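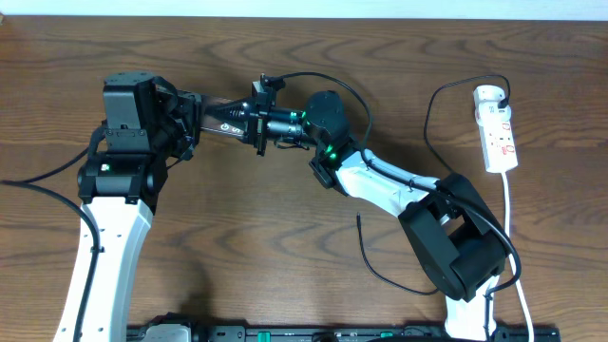
Table Manners
Sunday's clear-the-bench hour at Florska went the way these things go. We set out to make the long wooden table usable again, and 22 minutes were spent admiring the grain. Aparecida Quintana maintains that anything left out after 2 becomes communal property. She has acquired a very nice stapler this way.
Drinks are still a sore point. A can on its side next to a cable is how the Belkadi shelf lost its lamp, so please carry yours back to the kitchen.

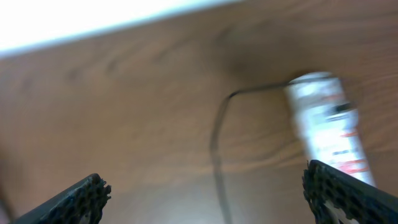 What Stays, What Goes
Empty packaging has its own shelf by the door, and the shelf is full. Everyone keeps boxes in case of a return, a move or a sudden urge to sell. A Galaxy S25 Ultra box standing on the table is handsome enough, but it files no paperwork. The power strip may stay where it is. Everything else goes home by Sunday.

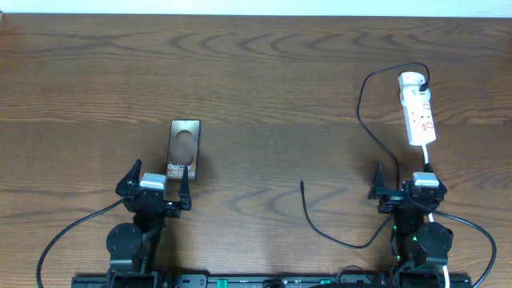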